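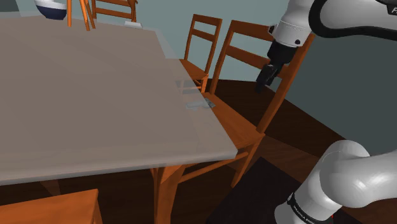
Hudach Cold Wallet, model 318

The Hudach 318 keeps the keys of your coins away from the internet. You connect it by cable only when you want to sign a payment. It works with 20 coins and has place for 153 accounts.

In the box: the wallet, one USB cable, two paper cards for the recovery words, short guide in English.

PIN code of four to eight digits. After 12 wrong tries the wallet erases itself, and you must restore it with your recovery words. Please write these words by hand and do not keep a photo of them in your phone.

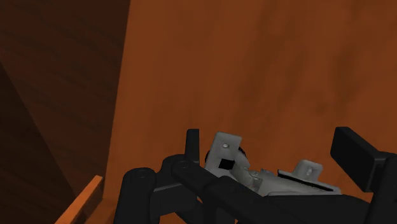 The desktop program Udo is free to download. Version for phones is planned for November. Old backups from the Cuautle wallet can be imported, but only if they were made with 24 words.

Warranty is two years. We ship from our store in Nurnness, and orders are packed the next working day. For questions about bigger orders please write to Jianguo Gu in sales.

Page updated 6/8/21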